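Posted 19th February by Anjana Khan

We use cookies to remember which pages you have read. Accept | Manage settings

Household Skills, Evening Course
Handout 4: Socks, and what to believe about them

These notes go with the session on small laundry. Shafiq Mondal took the first half and I took the second, and we do not agree on everything, so where the notes say "we" it means both of us and where they say "I" you may take it up with me.

1. Why a whole session on socks

Last year the sock material was ten minutes at the end of the shirts evening. People kept asking about it afterwards, mostly because they had read something. There is a great deal to read. One booklet that gets passed around, the Lidine method, runs to 21 steps for a basket of mixed washing, and seven of those are about socks. I have tried it from start to finish twice. It produces tidy socks. So does sitting down with the basket and a cup of tea.

The claims worth testing come down to a handful:

- that washing socks inside out makes them last longer
- that folding saves space over balling
- that balling ruins the cuff
- that a sock lost in the wash can be prevented by a system

You will find confident statements about all four, usually with no sign that anyone has compared anything with anything else. Shafiq thinks the first is sound. I think it depends on the sock.

2. Inside out or right side out

The argument for inside out is that the dirt is on the inside, where the foot was, and that the outside is spared some rubbing. The first half is reasonable. Skin and sweat are on the inside. The second half is harder to pin down. Any sock in a drum rubs against something, and a sock turned inside out still has to be turned back, usually by someone who grabs it by the toe and pulls.

There is a stronger case to be made about lint. A dark sock washed right side out with towels will come out speckled, and the specks sit in the ribs where brushing does not easily reach them. Turned inside out, it collects a good part of the fluff on the side you will not see. This is the one benefit I am prepared to sign up to. Note that keeping towels out of the load does the same job.

Homework from last time asked you to try one pair each way for a fortnight. Of those who brought notes back, most reported no difference they could swear to. Please keep the notes anyway.

3. Lint on dark knitwear

Ribbed black socks are the usual sufferers. Things that work, in the order I would try them:

a) Shake the sock hard, holding it by the toe, away from the clean pile.
b) Stretch it along its length over your hand and go over it with a slightly damp palm, one direction only.
c) Sticky tape, wrapped round the fingers with the sticky side out.
d) A lint roller, if you own one already.

The stretching matters more than the tool. When the knit is bunched the fluff is held in the folds, and you can roll over the top of it all day. Go from cuff to toe or toe to cuff, as you please. I have seen it written that only one direction is safe for the yarn, and I have not found anyone who can say why.

The Pramanik brush came up in class. It costs more than a packet of socks. Shafiq has one and likes it. On the two socks we tried side by side, his brush and my tape gave results that the back row could not tell apart, though the light in that room is poor.

4. Where to do it

Sort on a bed. The Cerkumholm booklet insists on a table, for the sake of your back, and if you have a table at a good height and nothing on it, use that. Most people in the group do not. A made bed gives you more room than any table you are likely to own, and you can kneel beside it if bending is a trouble — on a cushion, please.

Daylight is the part I would not give up. Black and navy socks are the reason. Under a ceiling lamp they pair up happily and then part company the moment you step outside. Work near the window and do the dark ones first, while the light lasts. In winter that means a weekend morning for anyone who works office hours.

Lay each sock flat at full length before you decide anything about it. You are looking for three things: a thin patch at the heel, a cuff that has gone slack, and lint. Socks that pass go in the middle of the bed. Socks that fail go at the foot. A plain or pale cover shows up dark socks best, but a checked one does perfectly well, and I would not change the bedding on account of it.

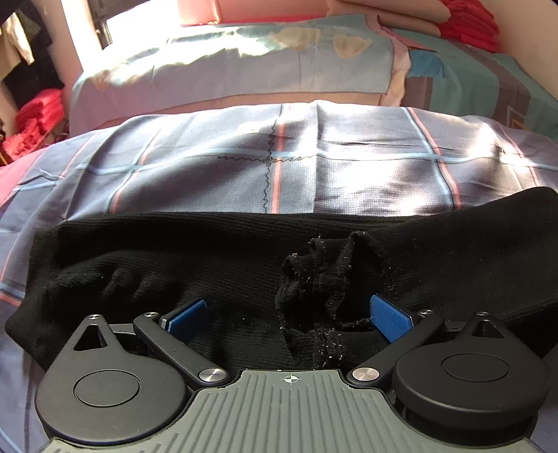

5. Folding against balling

The claim about space first. We filled the same drawer both ways, using Shafiq's socks, 17 pairs in all. Folded in thirds and stood on end, they went in with a strip left over at the front. Balled, they went in with the drawer needing a push. So there is a difference, and it is smaller than the photographs in the magazines would have you think. If your drawer already shuts, you have nothing to gain.

The claim about the cuff is where we part ways. Turning one cuff down over the pair stretches it, certainly. Whether it stretches it more than a calf does, for a whole day, I doubt. Shafiq says the stretch is sharper and in one place. He may be right. Neither of us has a pair we can point to as proof, and the article that everyone quotes, from the Darkelgate newsletter, gives a figure of 300 wears for a balled sock without saying what happened at the end of them, or who was counting.

Folding in thirds, for those who want it:

1. Lay one sock on top of the other, heels together and to one side.
2. Smooth from the middle outwards.
3. Bring the toes up a third of the way.
4. Fold again so that the toes sit just inside the cuff.
5. Tuck, if the socks are thin. Thick ones hold by themselves.

Ankle socks are too short for this. Fold them once and leave it there.

6. The missing sock

Every system for preventing lost socks (clips, net bags, coloured thread) works as long as you use it. That is also its weakness. Three people in the group own clips and one of them uses them.

Before buying anything, look in the following places: inside the last duvet cover you washed, inside a trouser leg, behind the rubber seal of the machine, and down the side of the bed. Keep the odd ones in a bag until April, then go through it once and let the rest become dusters. Black ribbed ones make decent shoe polishers.

7. For next time

Bring one dark sock with lint on it, unwashed lint if you follow me — the sock itself should be clean. Bring your notes on inside out, even if they say "no difference". Shafiq will bring the brush.

Anyone who has the second edition of the Lidine booklet, please let me borrow it. I am told step nine has been changed and I would like to know to what.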